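From the workroom: a good turn-out of the jewellery box

Hello again, everyone, and thank you for all the kind messages after the August newsletter. I had rather thought that only my sister and two or three loyal customers read this column to the end, so it was a lovely surprise to find so many of you writing in about knots and clasps. I have tried to answer everyone. If I missed you, do write again, as I am not very good with the new inbox and I suspect a few of you have ended up somewhere you shouldn't be.

The question that came up more than any other was a simple one: what do you do with a box of old jewellery that has been sitting at the back of the wardrobe for years? You know the sort of thing I mean. Nothing in it is worth a fortune, most of it you never wear, and yet every time you take the lid off you find yourself saying "oh, I remember this" and putting the lid straight back on again. I have several such boxes myself, and I mend beads for a living, so please don't think I am speaking from on high.

My advice is to do it on the bed. A table is all very well, but beads roll, and a bead that rolls off a table goes under the cooker and is lost to you until you move house. A blanket holds on to them. Spread a plain one if you have it, put your box in the middle, and give yourself a whole afternoon with the door shut and the cat on the other side of it. Have a cup of tea beforehand and not during. I speak as someone who once had to rinse a customer's necklace in the bathroom sink — she was very nice about it.

Once you are settled, bring everything together in one shallow, open box. I like the bottom half of a cardboard carton cut down with the kitchen scissors, because you can see the lot at a glance and get your fingers in at the corners. It doesn't matter in the least what it looks like. My first one lasted me the best part of ten years and was held together at the end by parcel tape.

Now take the bracelets first. Lay each one out flat and run it slowly through your fingers, feeling for any place where the beads have started to slide apart. If you can see thread between them, it wants restringing before you wear it again, however sound the clasp may be. Twisted bracelets, the kind with several strands wound round one another, need a bit more patience. Let the twist relax before you look, and don't be tempted to pull it straight. A good many of the broken ones that come to my counter were perfectly all right until somebody tugged them.

Anything loose goes into a little dish or an envelope at once. I do mean at once! You will tell yourself that you'll remember where that one odd bead was, and you won't. Write on the envelope which piece you think it came from, and put a question mark if you aren't sure. I have a whole drawer of question marks.

Cords are another matter. The thin red ones that so often come with a charm or a lucky ornament have a way of winding themselves round everything else in the box, and the more you hurry the worse they get. Work from the charm end and ease the cord out from under the other things a little at a time. If there is a knot, a blunt darning needle will usually open it. If it won't, leave it and go back to it another day when you are in a better temper. Some of you will know that I keep a reel of red cord from Sorico on the bench, and I am always happy to cut a length for anyone who brings a charm in.

Watches should come out and have a place of their own. A buckle will scratch a pearl quite badly if they are left to knock about together, and a leather strap does not do well squashed under other things. I stand mine up on their straps on the shelf, which my wife says makes the bedroom look like a station waiting room, but they have kept their shape very nicely. 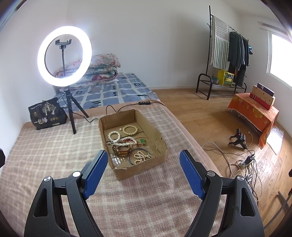
Valeriano Peñalver
Bead and pearl repairs, the Godetti workroom

I am very fond of a mixture like that, with the big cream beads, the twisted white bracelets and a green clover on its red cord all in together with a watch. The small cream pearls folded up over the dark bangle are the ones I would lift out first. A strand bunched like that ought to be laid along a soft cloth and left alone overnight, and then looked at again in the morning by the window. You may find it only needs a gentle wipe. Pearls, real or otherwise, should never be put in with a jewellery dip, whatever it may say on the bottle, and a barely damp cloth will do all that you want.

A word about plastic bags while we are on the subject. They are handy for carrying things, and I use them every day at the counter, but please don't put your pearls away in them for years on end. A soft pouch is much kinder, and so is a clean cotton handkerchief. There are some Pinto pouches left at the till at 3 pounds each, in blue and a rather cheerful mustard.

When you have finished sorting you will probably be left with three little heaps: things to wear, things to mend, and things you don't know what to do with. The last heap is generally the largest. There is no rush over it. Offer it round the family, keep the nice beads for a grandchild with a threading needle, or bring it to our Tivent swap table, where last year we had 18 people squeezed into a room meant for half that and a very good fruit loaf.

Anything for mending can be handed in at the counter during the usual hours. Put your name and telephone number inside the bag as well as on the outside, and tell us if you'd like knots between the beads, as it takes longer and costs a little more. I am working through the late summer pile at the moment, so do allow a few weeks. The shelf for collected repairs is by the door, and there is a string of amber-coloured beads on it with no label at all, so if they are yours, please come and claim them.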